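Ezzat Workbench
Aug 16, 2018

1/ Thread on sorting the mixed-goods table. Everything that comes out of the Jiltitz carton gets handled one piece at a time, on carpet, and goes to one of three places: shelf, bag, or drawer. Notes follow for anyone setting up the same thing at home.

2/ Surface first. Bare tabletops are bad for small parts. A dropped screw bounces twice and ends up under the radiator. Low-pile carpet over the top stops it where it lands. Blue works well because very little hardware is blue.

3/ Carpet should be short loop, not shag. Shag eats washers. Trim it flush with the table edge and tape the underside. Do not glue it. You will want to take it off and shake it out at the end of the month.

4/ Background: folding divider, woven panels, beige. It has two jobs. It keeps the draft off light packaging, and it stops items from rolling off the far side. Open it to a shallow U so the side panels stand a little past the corners of the table.

5/ If the divider wobbles, the hinge angle is too flat. Close it a bit at each fold. Do not weight the feet with books.

6/ Boxed electronics go to the back row with the printed face forward. You should be able to read the front without picking the box up. Small speakers stay in their cartons until the shelf is ready. The carton is the best storage they will ever get.

7/ Feathered things (jianzi, badminton birdies) are stored standing on the base. Never on the side, never under another item. A feather that has been bent for a week in May is still bent in August. I have tested this against my will.

8/ Base discs on a jianzi work loose with play. Press the stack together before putting it away. If a disc spins freely, the center pin needs a dab of rubber cement. Let it cure 38 minutes minimum. Skevow's label says less. The label is optimistic.

9/ Zip-top bags: lay flat, push the air out from the bottom toward the zipper, close from one side to the other. Leave the barcode label facing up. I log mine by shelf code, and the current batch is 2166.

10/ Bubble-lined bags do not fold well. Store them flat in a stack, five to a stack. More than that and the stack slides.

11/ Power strips come off the table last, cord included. A loose cord will drag whatever is next to it. Coil it over the hand, one twist per loop, and fasten with a hook-and-loop tie. Rubber bands dry out and stick to the jacket.

12/ Small pieces get worked at the center of the table, clear of the back row. Two hands, fingertips only. Then straight to the drawer.
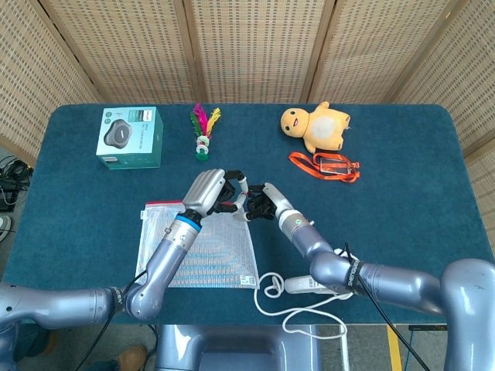

Small part at center, jianzi and boxed speaker in the back row, power strip cord still to be coiled.

13/ Drawer order is by size, then by color. The Umar organizer has fixed dividers, so anything longer than a finger goes in the bottom tray on the diagonal.

14/ Was asked whether the carpet picks up static. Yes, in winter. Keep bare circuit boards off it and use a mat.

15/ Next thread covers labels and why I stopped using the thermal ones. They fade. It will be a short thread.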